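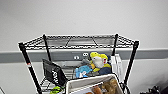 How much stock should a small shop hold?

Enough to last until the next delivery, plus a bit for the delivery being late. Everything beyond that is a collection, and you should stop telling the bank it's a business.

Speaker notes: "Buying Less of It", Vosley small traders' evening, August
Zeyu Shen

(Wait for the chairs to stop scraping. Don't start with the joke about sheep.)

OPENING

Hello. I own a wool shop called Lã, which is Portuguese for wool. I chose the name when I was feeling sophisticated. Most people in Vosley call it "La", and one delivery firm has me down as "L A Limited", and I've had post for it.

I've been asked to talk about stock. I assume this is on the principle that you ask the man who has fallen in the river where the bank is slippery.

In my first year I bought wool the way a hungry person does a food shop. I bought what I liked. I liked mustard. If anyone wants mustard, see me at the break.

[PAUSE. Look hopeful.]

WHAT STOCK IS

When you buy something for your shop, your money turns into the thing. It stays the thing until a customer turns it back. Until then you can't pay the rent with it, although I did once offer.

Everybody here knows this. I knew it too. I could have told you all about it while signing for another box of mustard.

What I hadn't taken in was that the thing also gets older. Wool doesn't go off like fish, but it goes off. The label gets redesigned, and now yours looks like the old kind. The dye lot runs out, so a customer who needs one more ball than I've got can't use any of them. Sun gets at the end nearest the window. And moths, which I'm not going to discuss before people have eaten.

THE LIRKODORA STORY

(Keep this short. Last time it was not short.)

Lirkodora was a sock yarn. Lovely stuff, soft, came in some 19 shades. The rep told me I would need the full range because customers like to see the full range. She was right. They came in and saw it. They said how nice it was to see the full range. Then they bought the grey.

Now and then somebody bought the navy.

So there I was, reordering grey, and the minimum order meant I had to top it up with other shades to get the grey. I was buying green to be allowed to buy grey. I did this for three years. I want you to picture a grown man on the phone, saying "and some more of the green, please" in a bright voice.

When I finally dropped the line, I expected an outcry. One customer asked where it had gone. I said I'd stopped doing it and she said "oh", and bought a different grey.

[If anyone laughs, leave it there. If not, move on quickly.]

WHAT I DO NOW

I'm a bit embarrassed by how dull this is.

I have a notebook. Every time somebody asks for a thing I haven't got, it goes in the notebook, with what they bought instead, or a dash if they walked out. I look at it before I order. Mostly it tells me I'm short of needles, which is never what I fancy ordering.

I also write the month on the bottom of each box when it comes in. Pencil is fine. When I turn a box over and the month has come round again and I'm still looking at the same box, it goes in the sale. I don't give it a last chance. I used to give things a last chance and some of them had several.

The sale is the part people get wrong, me included. I used to knock off a timid little amount, as if I were hoping the wool wouldn't notice. It sat there slightly cheaper. Now I cut it hard and early and it's gone by closing time, and a person goes home thrilled with something I had come to hate.

(Drink some water here.)

A WORD ABOUT COMPUTERS

Somebody will ask about Neneo, so I'll get in first. Neneo is the stock program on my till. It's perfectly good. It will tell you what you have, so long as you told it what came in, what went out, what you gave to your sister and what the dog got hold of.

For a long while mine believed I owned two of something called TEST ITEM. I spent an afternoon looking for them.

Use it for the counting, by all means. It suggests orders as well, based on what you sold before, and that's where I'd go carefully. It saw a rush on white baby wool one spring and wanted me to be ready for another. The rush was one woman with twins on the way and a lot of sisters. She isn't planning a repeat.

THE DIFFICULT BIT

I've been putting this off, as I did in life.

A full shop feels like a successful shop. When I first cut back I kept spreading things out so it wouldn't look as if I was closing down. A man came in and asked, very kindly, if I was all right. I told him trade had never been better, in the tone people use when it's a lie, though for once it wasn't.

What helped was putting things where people could get hold of them. Three balls in a bowl on the counter sell quicker than a wall of the same wool behind glass, and I can't tell you why. I'd been proud of that glass. I'd had it cut.

And I had to stop going to trade shows hungry. I mean that about lunch as well. Have a sandwich, take your notebook, and if a thing isn't in the notebook, walk round the hall and come back to it. Half the time you can't find the stand again, so that settles that.

I still get it wrong. There's a box of bouclé under my counter that I'm not ready to talk about.

QUESTIONS

(Likely ones: is this true for food shops? Say ask the baker, he's sitting at the back. What about Christmas? Say order early, order less, and pretend to be surprised when you sell out. Do you really have mustard? Say yes, lots.)

Thank the hall for the tea. Take the box of mustard back to the van if there is any left, which there will be.

Contact: ask at the counter, Lã, Vosley | © Zeyu Shen | Back to top

Comments

Marrowfat
Was there on the night. He did do the sheep joke. I run a card shop and went home to write months on all my boxes. Found birthday cards older than some of the people they're meant for.

pam at the hardware
Disagree about the full range. If I don't have every size of screw they go out to the retail park and never come back. Wool may be different. Nobody hangs a door with wool.

Zeyu Shen
Fair point, Pam. I'd still like to know when you last sold the biggest one.

pam at the hardware
March.

lefthanded_knitter
How much is the mustard, and is it all one dye lot? Asking for a cardigan.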